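Sundulberg, second season: my thoughts after the last episode

23 April 2023

I finished the second season of Sundulberg yesterday night, and I am still a little angry with it. I will try to be fair. There are spoilers from the first paragraph, so please stop if you have not seen it.

The season starts so well. The ferry comes to the island without its captain, the sisters do not speak to each other, and for two episodes we only hear the radio in the empty harbour office. I watched with headphones and the Dolby sound on, and the wind in those scenes made me check my own window. I thought, this will be better than the first season.

Then comes the trial, and the writers seem to lose their patience. The older sister has hidden the letters since September of the year before, this was the big secret of 20 episodes, and she tells it in one short talk at the kitchen table. Her sister says she knew already. How did she know? In episode six she was still looking for them under the floor! I went back to check, and there is no moment where she could learn it.

The Amuvier family is the other problem. They buy the lighthouse, they threaten everybody, and after that they leave on a boat and we do not hear their name again. I liked the old grandmother very much. She had the best lines of the season, and she deserved a goodbye. 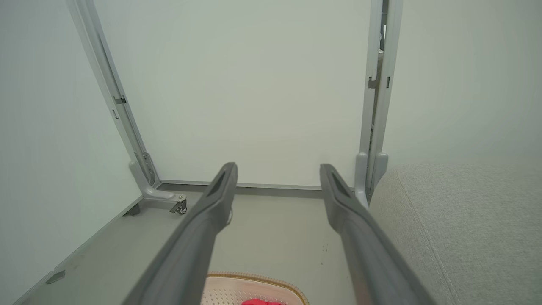
What I did like is the Pangaribuan hotel. Room 405 is used very well, with the door that is always a little open, and I still do not know if the guest was real. My guess is that he is the captain — he has the same way of folding his coat, and he never gives his name at the desk. If I am right, the last shot of the stairs means something quite different.

The final episode is 58 minutes long, and it needed more time. Maybe they did not know if there would be a third season. I will watch it if it comes, of course. I want to know who is paying for that room.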